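¿Por qué cruje el papel?

¡Hola! Soy Elīna Lill y hoy vengo a hablaros de un ruido que me encanta (y que pone de los nervios a mi gato Jansen): el crujido del papel cuando lo arrugas.

Coge una hoja vieja, de las que ya no sirvan, y acércatela a la oreja. Ahora apriétala despacito. ¿Lo oyes? No es un solo ruido, son muchísimos chasquidos pequeñitos, uno detrás de otro.

¿De qué está hecho?

El papel está hecho de fibras de plantas, casi siempre de árboles. Son como pelitos finísimos, enredados unos con otros y bien aplastados. Con una lupa, en el borde de un papel roto, se ven asomar.

¿Y el ruido?

Cuando doblas el papel, al principio se curva y aguanta. Pero si sigues apretando, de golpe, ¡clac!, salta a otra forma y aparece una arruga. Ese salto hace temblar el papel, el papel empuja el aire y el temblor llega hasta tu oído. Por eso una hoja rígida cruje mucho y una servilleta blandita casi nada.

Las arrugas se quedan

Intenta alisar tu bola con la mano. Mejora un poco, pero las rayas siguen ahí, porque en cada doblez las fibras se han movido y algunas se han roto. Yo una vez dejé una hoja 15 días debajo de un diccionario enorme y salió plana, sí, ¡pero con todas sus rayas!

Las telas también se arrugan, aunque suelen crujir mucho menos, porque sus hilos son más flexibles y pueden deslizarse.
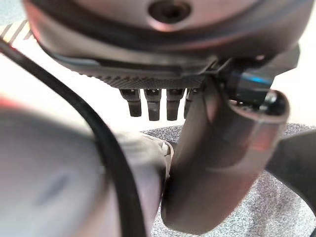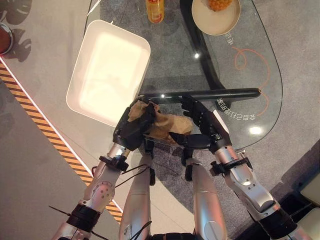 En la segunda foto se ve algo marrón bien arrugado, con sus pliegues, encima de una mesa de cristal.

Prueba en casa

Busca tres cosas: una hoja de cuaderno, una servilleta y un trozo de papel de horno. Pídele a alguien que cierre los ojos y arrúgalas de una en una. ¿Adivina cuál es cuál? Mi hermana acertó las tres a la primera y todavía presume de ello. Luego guarda las bolas de papel limpio, que sirven de relleno para los paquetes.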